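4.2 Where green stops being green

We had expected, when we drew up the Trumdale questionnaire, that green would be the easy colour and that the arguments would all be over purple. It went quite the other way. The 468 people who filled in the form were happy to call almost anything green, but ask them which green and the margins filled up with second thoughts, crossings-out and, now and then, a little poem. "Emerald" was the word most often offered and most often taken back.

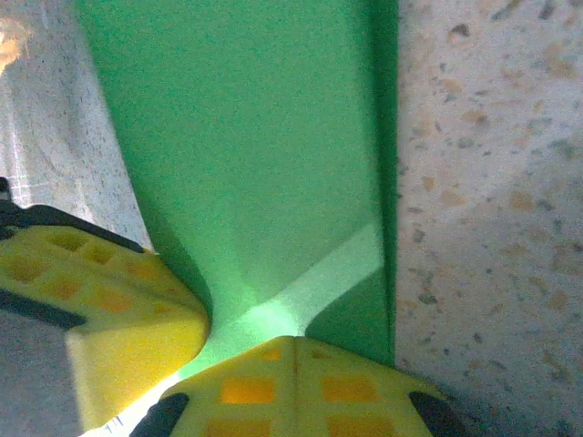 A respondent in Vekby wrote to us that emerald was her grandmother's word for a best coat, and that she would never dream of using it for a door or a hedge. Remarks of this kind came up again and again, and we are very grateful for them, as they told us far more than the tick boxes did. Mint, for instance, belongs to sweets and bathrooms in Trumdale — hardly ever to anything that grows.

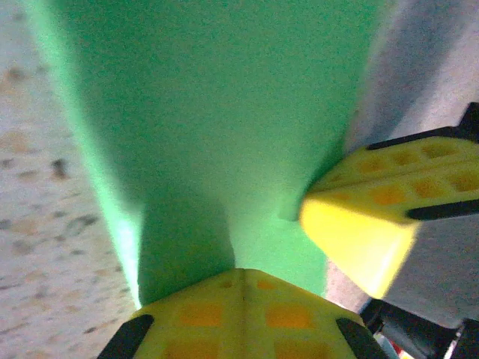 Age matters here too, though less than the older Grilonach survey would lead one to think. Its 1150 answers were gathered by post, and people writing at the kitchen table seem to choose grander words than people stopped on their way to the shops.
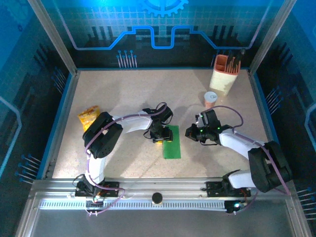

4.3 Light, dark and the words in between

Most people dealt with shade by putting "light" or "dark" in front of plain green and leaving it there. We offered 12 other words, borrowed from the Mogensen list, and only "pale" was taken up with any warmth.

Figure 2. Light green paper, curled, with a darker green behind it.
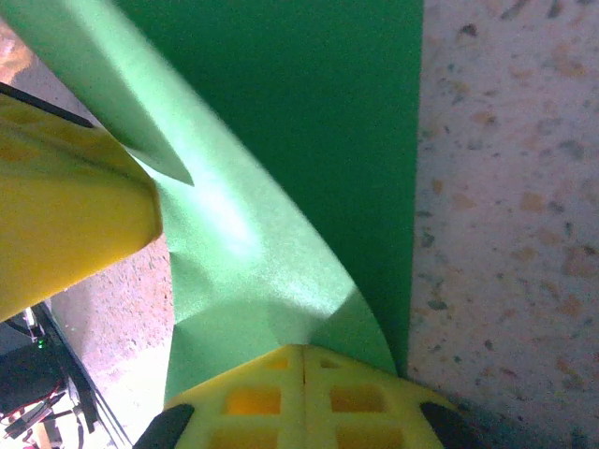 The trouble with "pale" is that it carries a hint of poor health, and 40 people told us so in nearly the same words. We have kept it in the tables all the same, and come back to it in Section 5.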